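Ticket: left gripper loses width reading while holding soft tubes (bathroom table station)
Opened by: Tetsuya Matsuda
Assigned: Emese Somogyi
Station: Lamport, round table
Status: closed
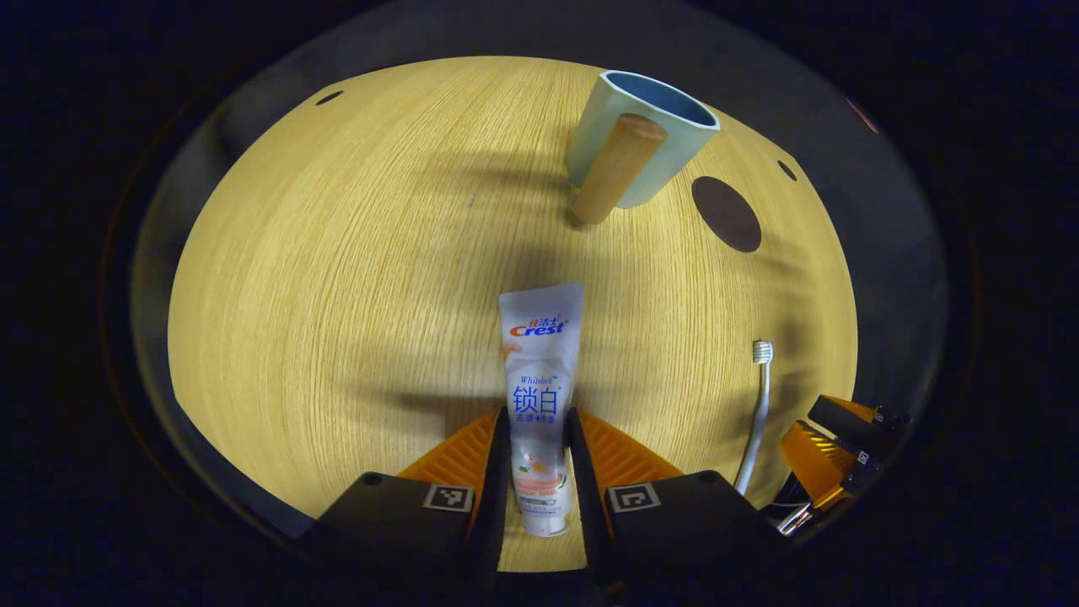 The problem is only on the left hand-held gripper. When the fingers close on the toothpaste tube, the width value from the finger markers is good for a short time, then it jumps to zero or it freezes at the last number. The right gripper does not do this. I have seen it with the toothpaste tube many times, with the toothbrush only one time, and with the cup never.

What I checked before opening the ticket:
Lens cleaned with the dry cloth. No change.
Marker faces on both fingers cleaned. No change.
Cable at the back of the handle unplugged and plugged again. No change.
Software restarted, same settings file. No change.

I did not touch the screws of the fingers, because I do not know the correct torque.

Tetsuya

Emese Somogyi wrote:

Thank you for the clear list. Please send me the log of one bad run and one good run from the same morning, and tell me which exposure value is in the settings file. Please also look if the lamp over the table was moved. In February we had a similar ticket at the Skomach station and there the lamp had been turned to the wall, so the markers were too dark when the operator leaned forward.

Tetsuya Matsuda wrote:

Both logs are in the ticket folder. Exposure is fixed, value 70. The lamp I cannot say. It is on the arm and everybody can push it. When I stand at my usual place there is a shadow over the middle of the table, and I do not remember if it was so before.

Emese Somogyi wrote:

I went through the bad log. The run has 300 frames and the left marker is missing in 199 of them. The right marker is found in almost all of the frames. When one marker is missing, the software keeps the last width for a moment and after that it writes zero. So your "freeze" and your "zero" are the same fault, only at different times.

The left marker sits near the upper edge of its finger. If the finger is rotated a little in its mount, the marker turns away from the lens and the detection becomes weak. With a soft tube you squeeze more, so the finger bends more. With the cup you hold only lightly. This would fit with what you see.

Please try the following, in this order, and write the result after each step.

Step 1. Set exposure to 140, do one run with the tube.
Step 2. Put exposure back to 70. Loosen the 2 screws at the base of the left finger by half a turn. Close the fingers completely on nothing, let the flat faces find each other, and tighten the screws in this position.
Step 3. Do one run with the tube and one with the toothbrush.

Use the small torque driver from the Trudier case, on its lowest setting. The plastic of the finger cracks easily around the screw.

Tetsuya Matsuda wrote:

Step 1: a little better, but the marker is still lost when I squeeze hard. The white parts of the tube become too bright and the letters on it are difficult to read, so I do not want to keep this value.

Step 2: done. One screw was already loose, I could turn it with my fingers. The left finger moved by a small angle when I closed the gripper.

Step 3: tube good, toothbrush good. I repeated the tube with very strong squeezing and the width did not jump.

Ryan Inskip wrote:

Sorry to enter in your ticket. I changed the fingers on this gripper last week and I tightened by hand, as the torque driver was at Urrego. I should have written it in the station book. I will check the right one today also.

Emese Somogyi wrote:

Good, thank you both. Ryan, please put a drop of the blue thread lock on these screws when you check the right one. Tetsuya, keep exposure at 70 and do the width calibration again before the next recording, the old zero point is not valid after the finger has moved. The bad runs from the morning should be marked as "width invalid". Please do not delete them, the video can still be used.

Tetsuya Matsuda wrote:

Calibration done on the left gripper and saved. Bad runs are marked. I also put a piece of tape on the lamp arm to show its position.

Ryan Inskip wrote:

Right gripper checked, the screws were tight. Thread lock is on both sides now. Station book is updated.

Closed by Emese Somogyi, 2018-05-01. Cause: loose finger screw, left gripper. Open again if the marker is lost in any new run.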